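Workshop tips: recording demonstrations on a two-arm bench

Last revised July 30, 2020

These notes cover the tabletop tasks only. The drawer and cable tasks have their own page, kept by Binta Garba.

Before you start

Wipe the table with a damp microfibre cloth and dry it. Spray cleaner leaves a film that shows up as a bright patch under the ceiling lights, and the patch moves when the cloth missed a bit.

Switch the arms on at least 2 minutes before the lights. The power supplies on the Vudlow bench share a circuit with the lamps and the breaker will trip the other way round.

Check free disk space. A session of 300 episodes fits on the small drive with little to spare. If the recorder warns you, stop and copy; do not delete old episodes to make room.

Set the exposure by hand and leave it. Automatic exposure reacts to the arm passing over a white surface, and the brightness change ends up correlated with the motion. We lost most of the March set to this.

Cables

Leave a loop at the wrist big enough to allow a full turn. Fix it with hook-and-loop tape - cable ties bite into the sheath and have to be cut off each time a camera is changed.

Run both wrists to their limits by hand before recording. If a cable goes tight, reroute it and run them again. A cable that tugs on the camera bracket shifts the view by a few pixels, and you will not notice until calibration fails.

Objects

Use light plastic cups from a kitchen shop. Heavy cups hide poor grasps; light ones tip when the fingers come in crooked, and you want that in the record. Plain colours are easier to name in the task text. Write the colour the same way every time. Salamatu Adebisi found four spellings of one shade of green in the Trivetti set and spent a morning merging them.

Move the cups between episodes. A hand's width is enough. Swap the order as well, otherwise the policy learns "right-hand cup" when you meant "pink cup". The placement sheet by the bench gives the next layout; follow it even if it looks much like the last one.

Small items to be dropped into a cup should be soft or matt. Shiny screws and bearings are a nuisance to label.

Driving the arms

Move at the speed you would use to put away someone else's glasses. Slower than that and the recording fills with near-still samples, which have to be trimmed.

Come over a rim from above and to one side, then pause briefly before going down or letting go. The pause gives the labeller a clear boundary. Adaeze Tijani counts "one" under her breath and her episodes need the least editing.
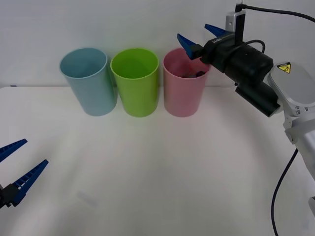 Park the arm you are not using in the same region each time, fingers open, clear of the cups. It should still be powered and still be logged. An arm that goes unlogged in some episodes produces files of different widths, and the loader rejects the lot.

Do not correct a miss by starting again. Finish the episode, recover if you can, and mark it "recovered" or "failed". Of the 2,491 episodes in the current set, almost 200 are marked recovered, and those are the ones Modupe Onuoha asks for first.

Finger pads

Ribbed pads collect dust between the ridges and grip less well on smooth plastic. Brush them out with an old toothbrush. Replace both pads of a pair together and note the change in the log, with the episode number.

If a cup slips on several grasps in a row, clean the pads before you touch the force setting.

Ending a session

Copy first, verify the checksums, then power down. Play back the first episode, the last and one from the middle with all camera views side by side. Look for dropped images and for clocks that have drifted apart.

Stack the cups in the tray under the bench. Leave the placement sheet at the next unused row and initial it.

Questions about the recorder go to Uchenna Dauda. The spare Šimko pads are in the second drawer down, left side.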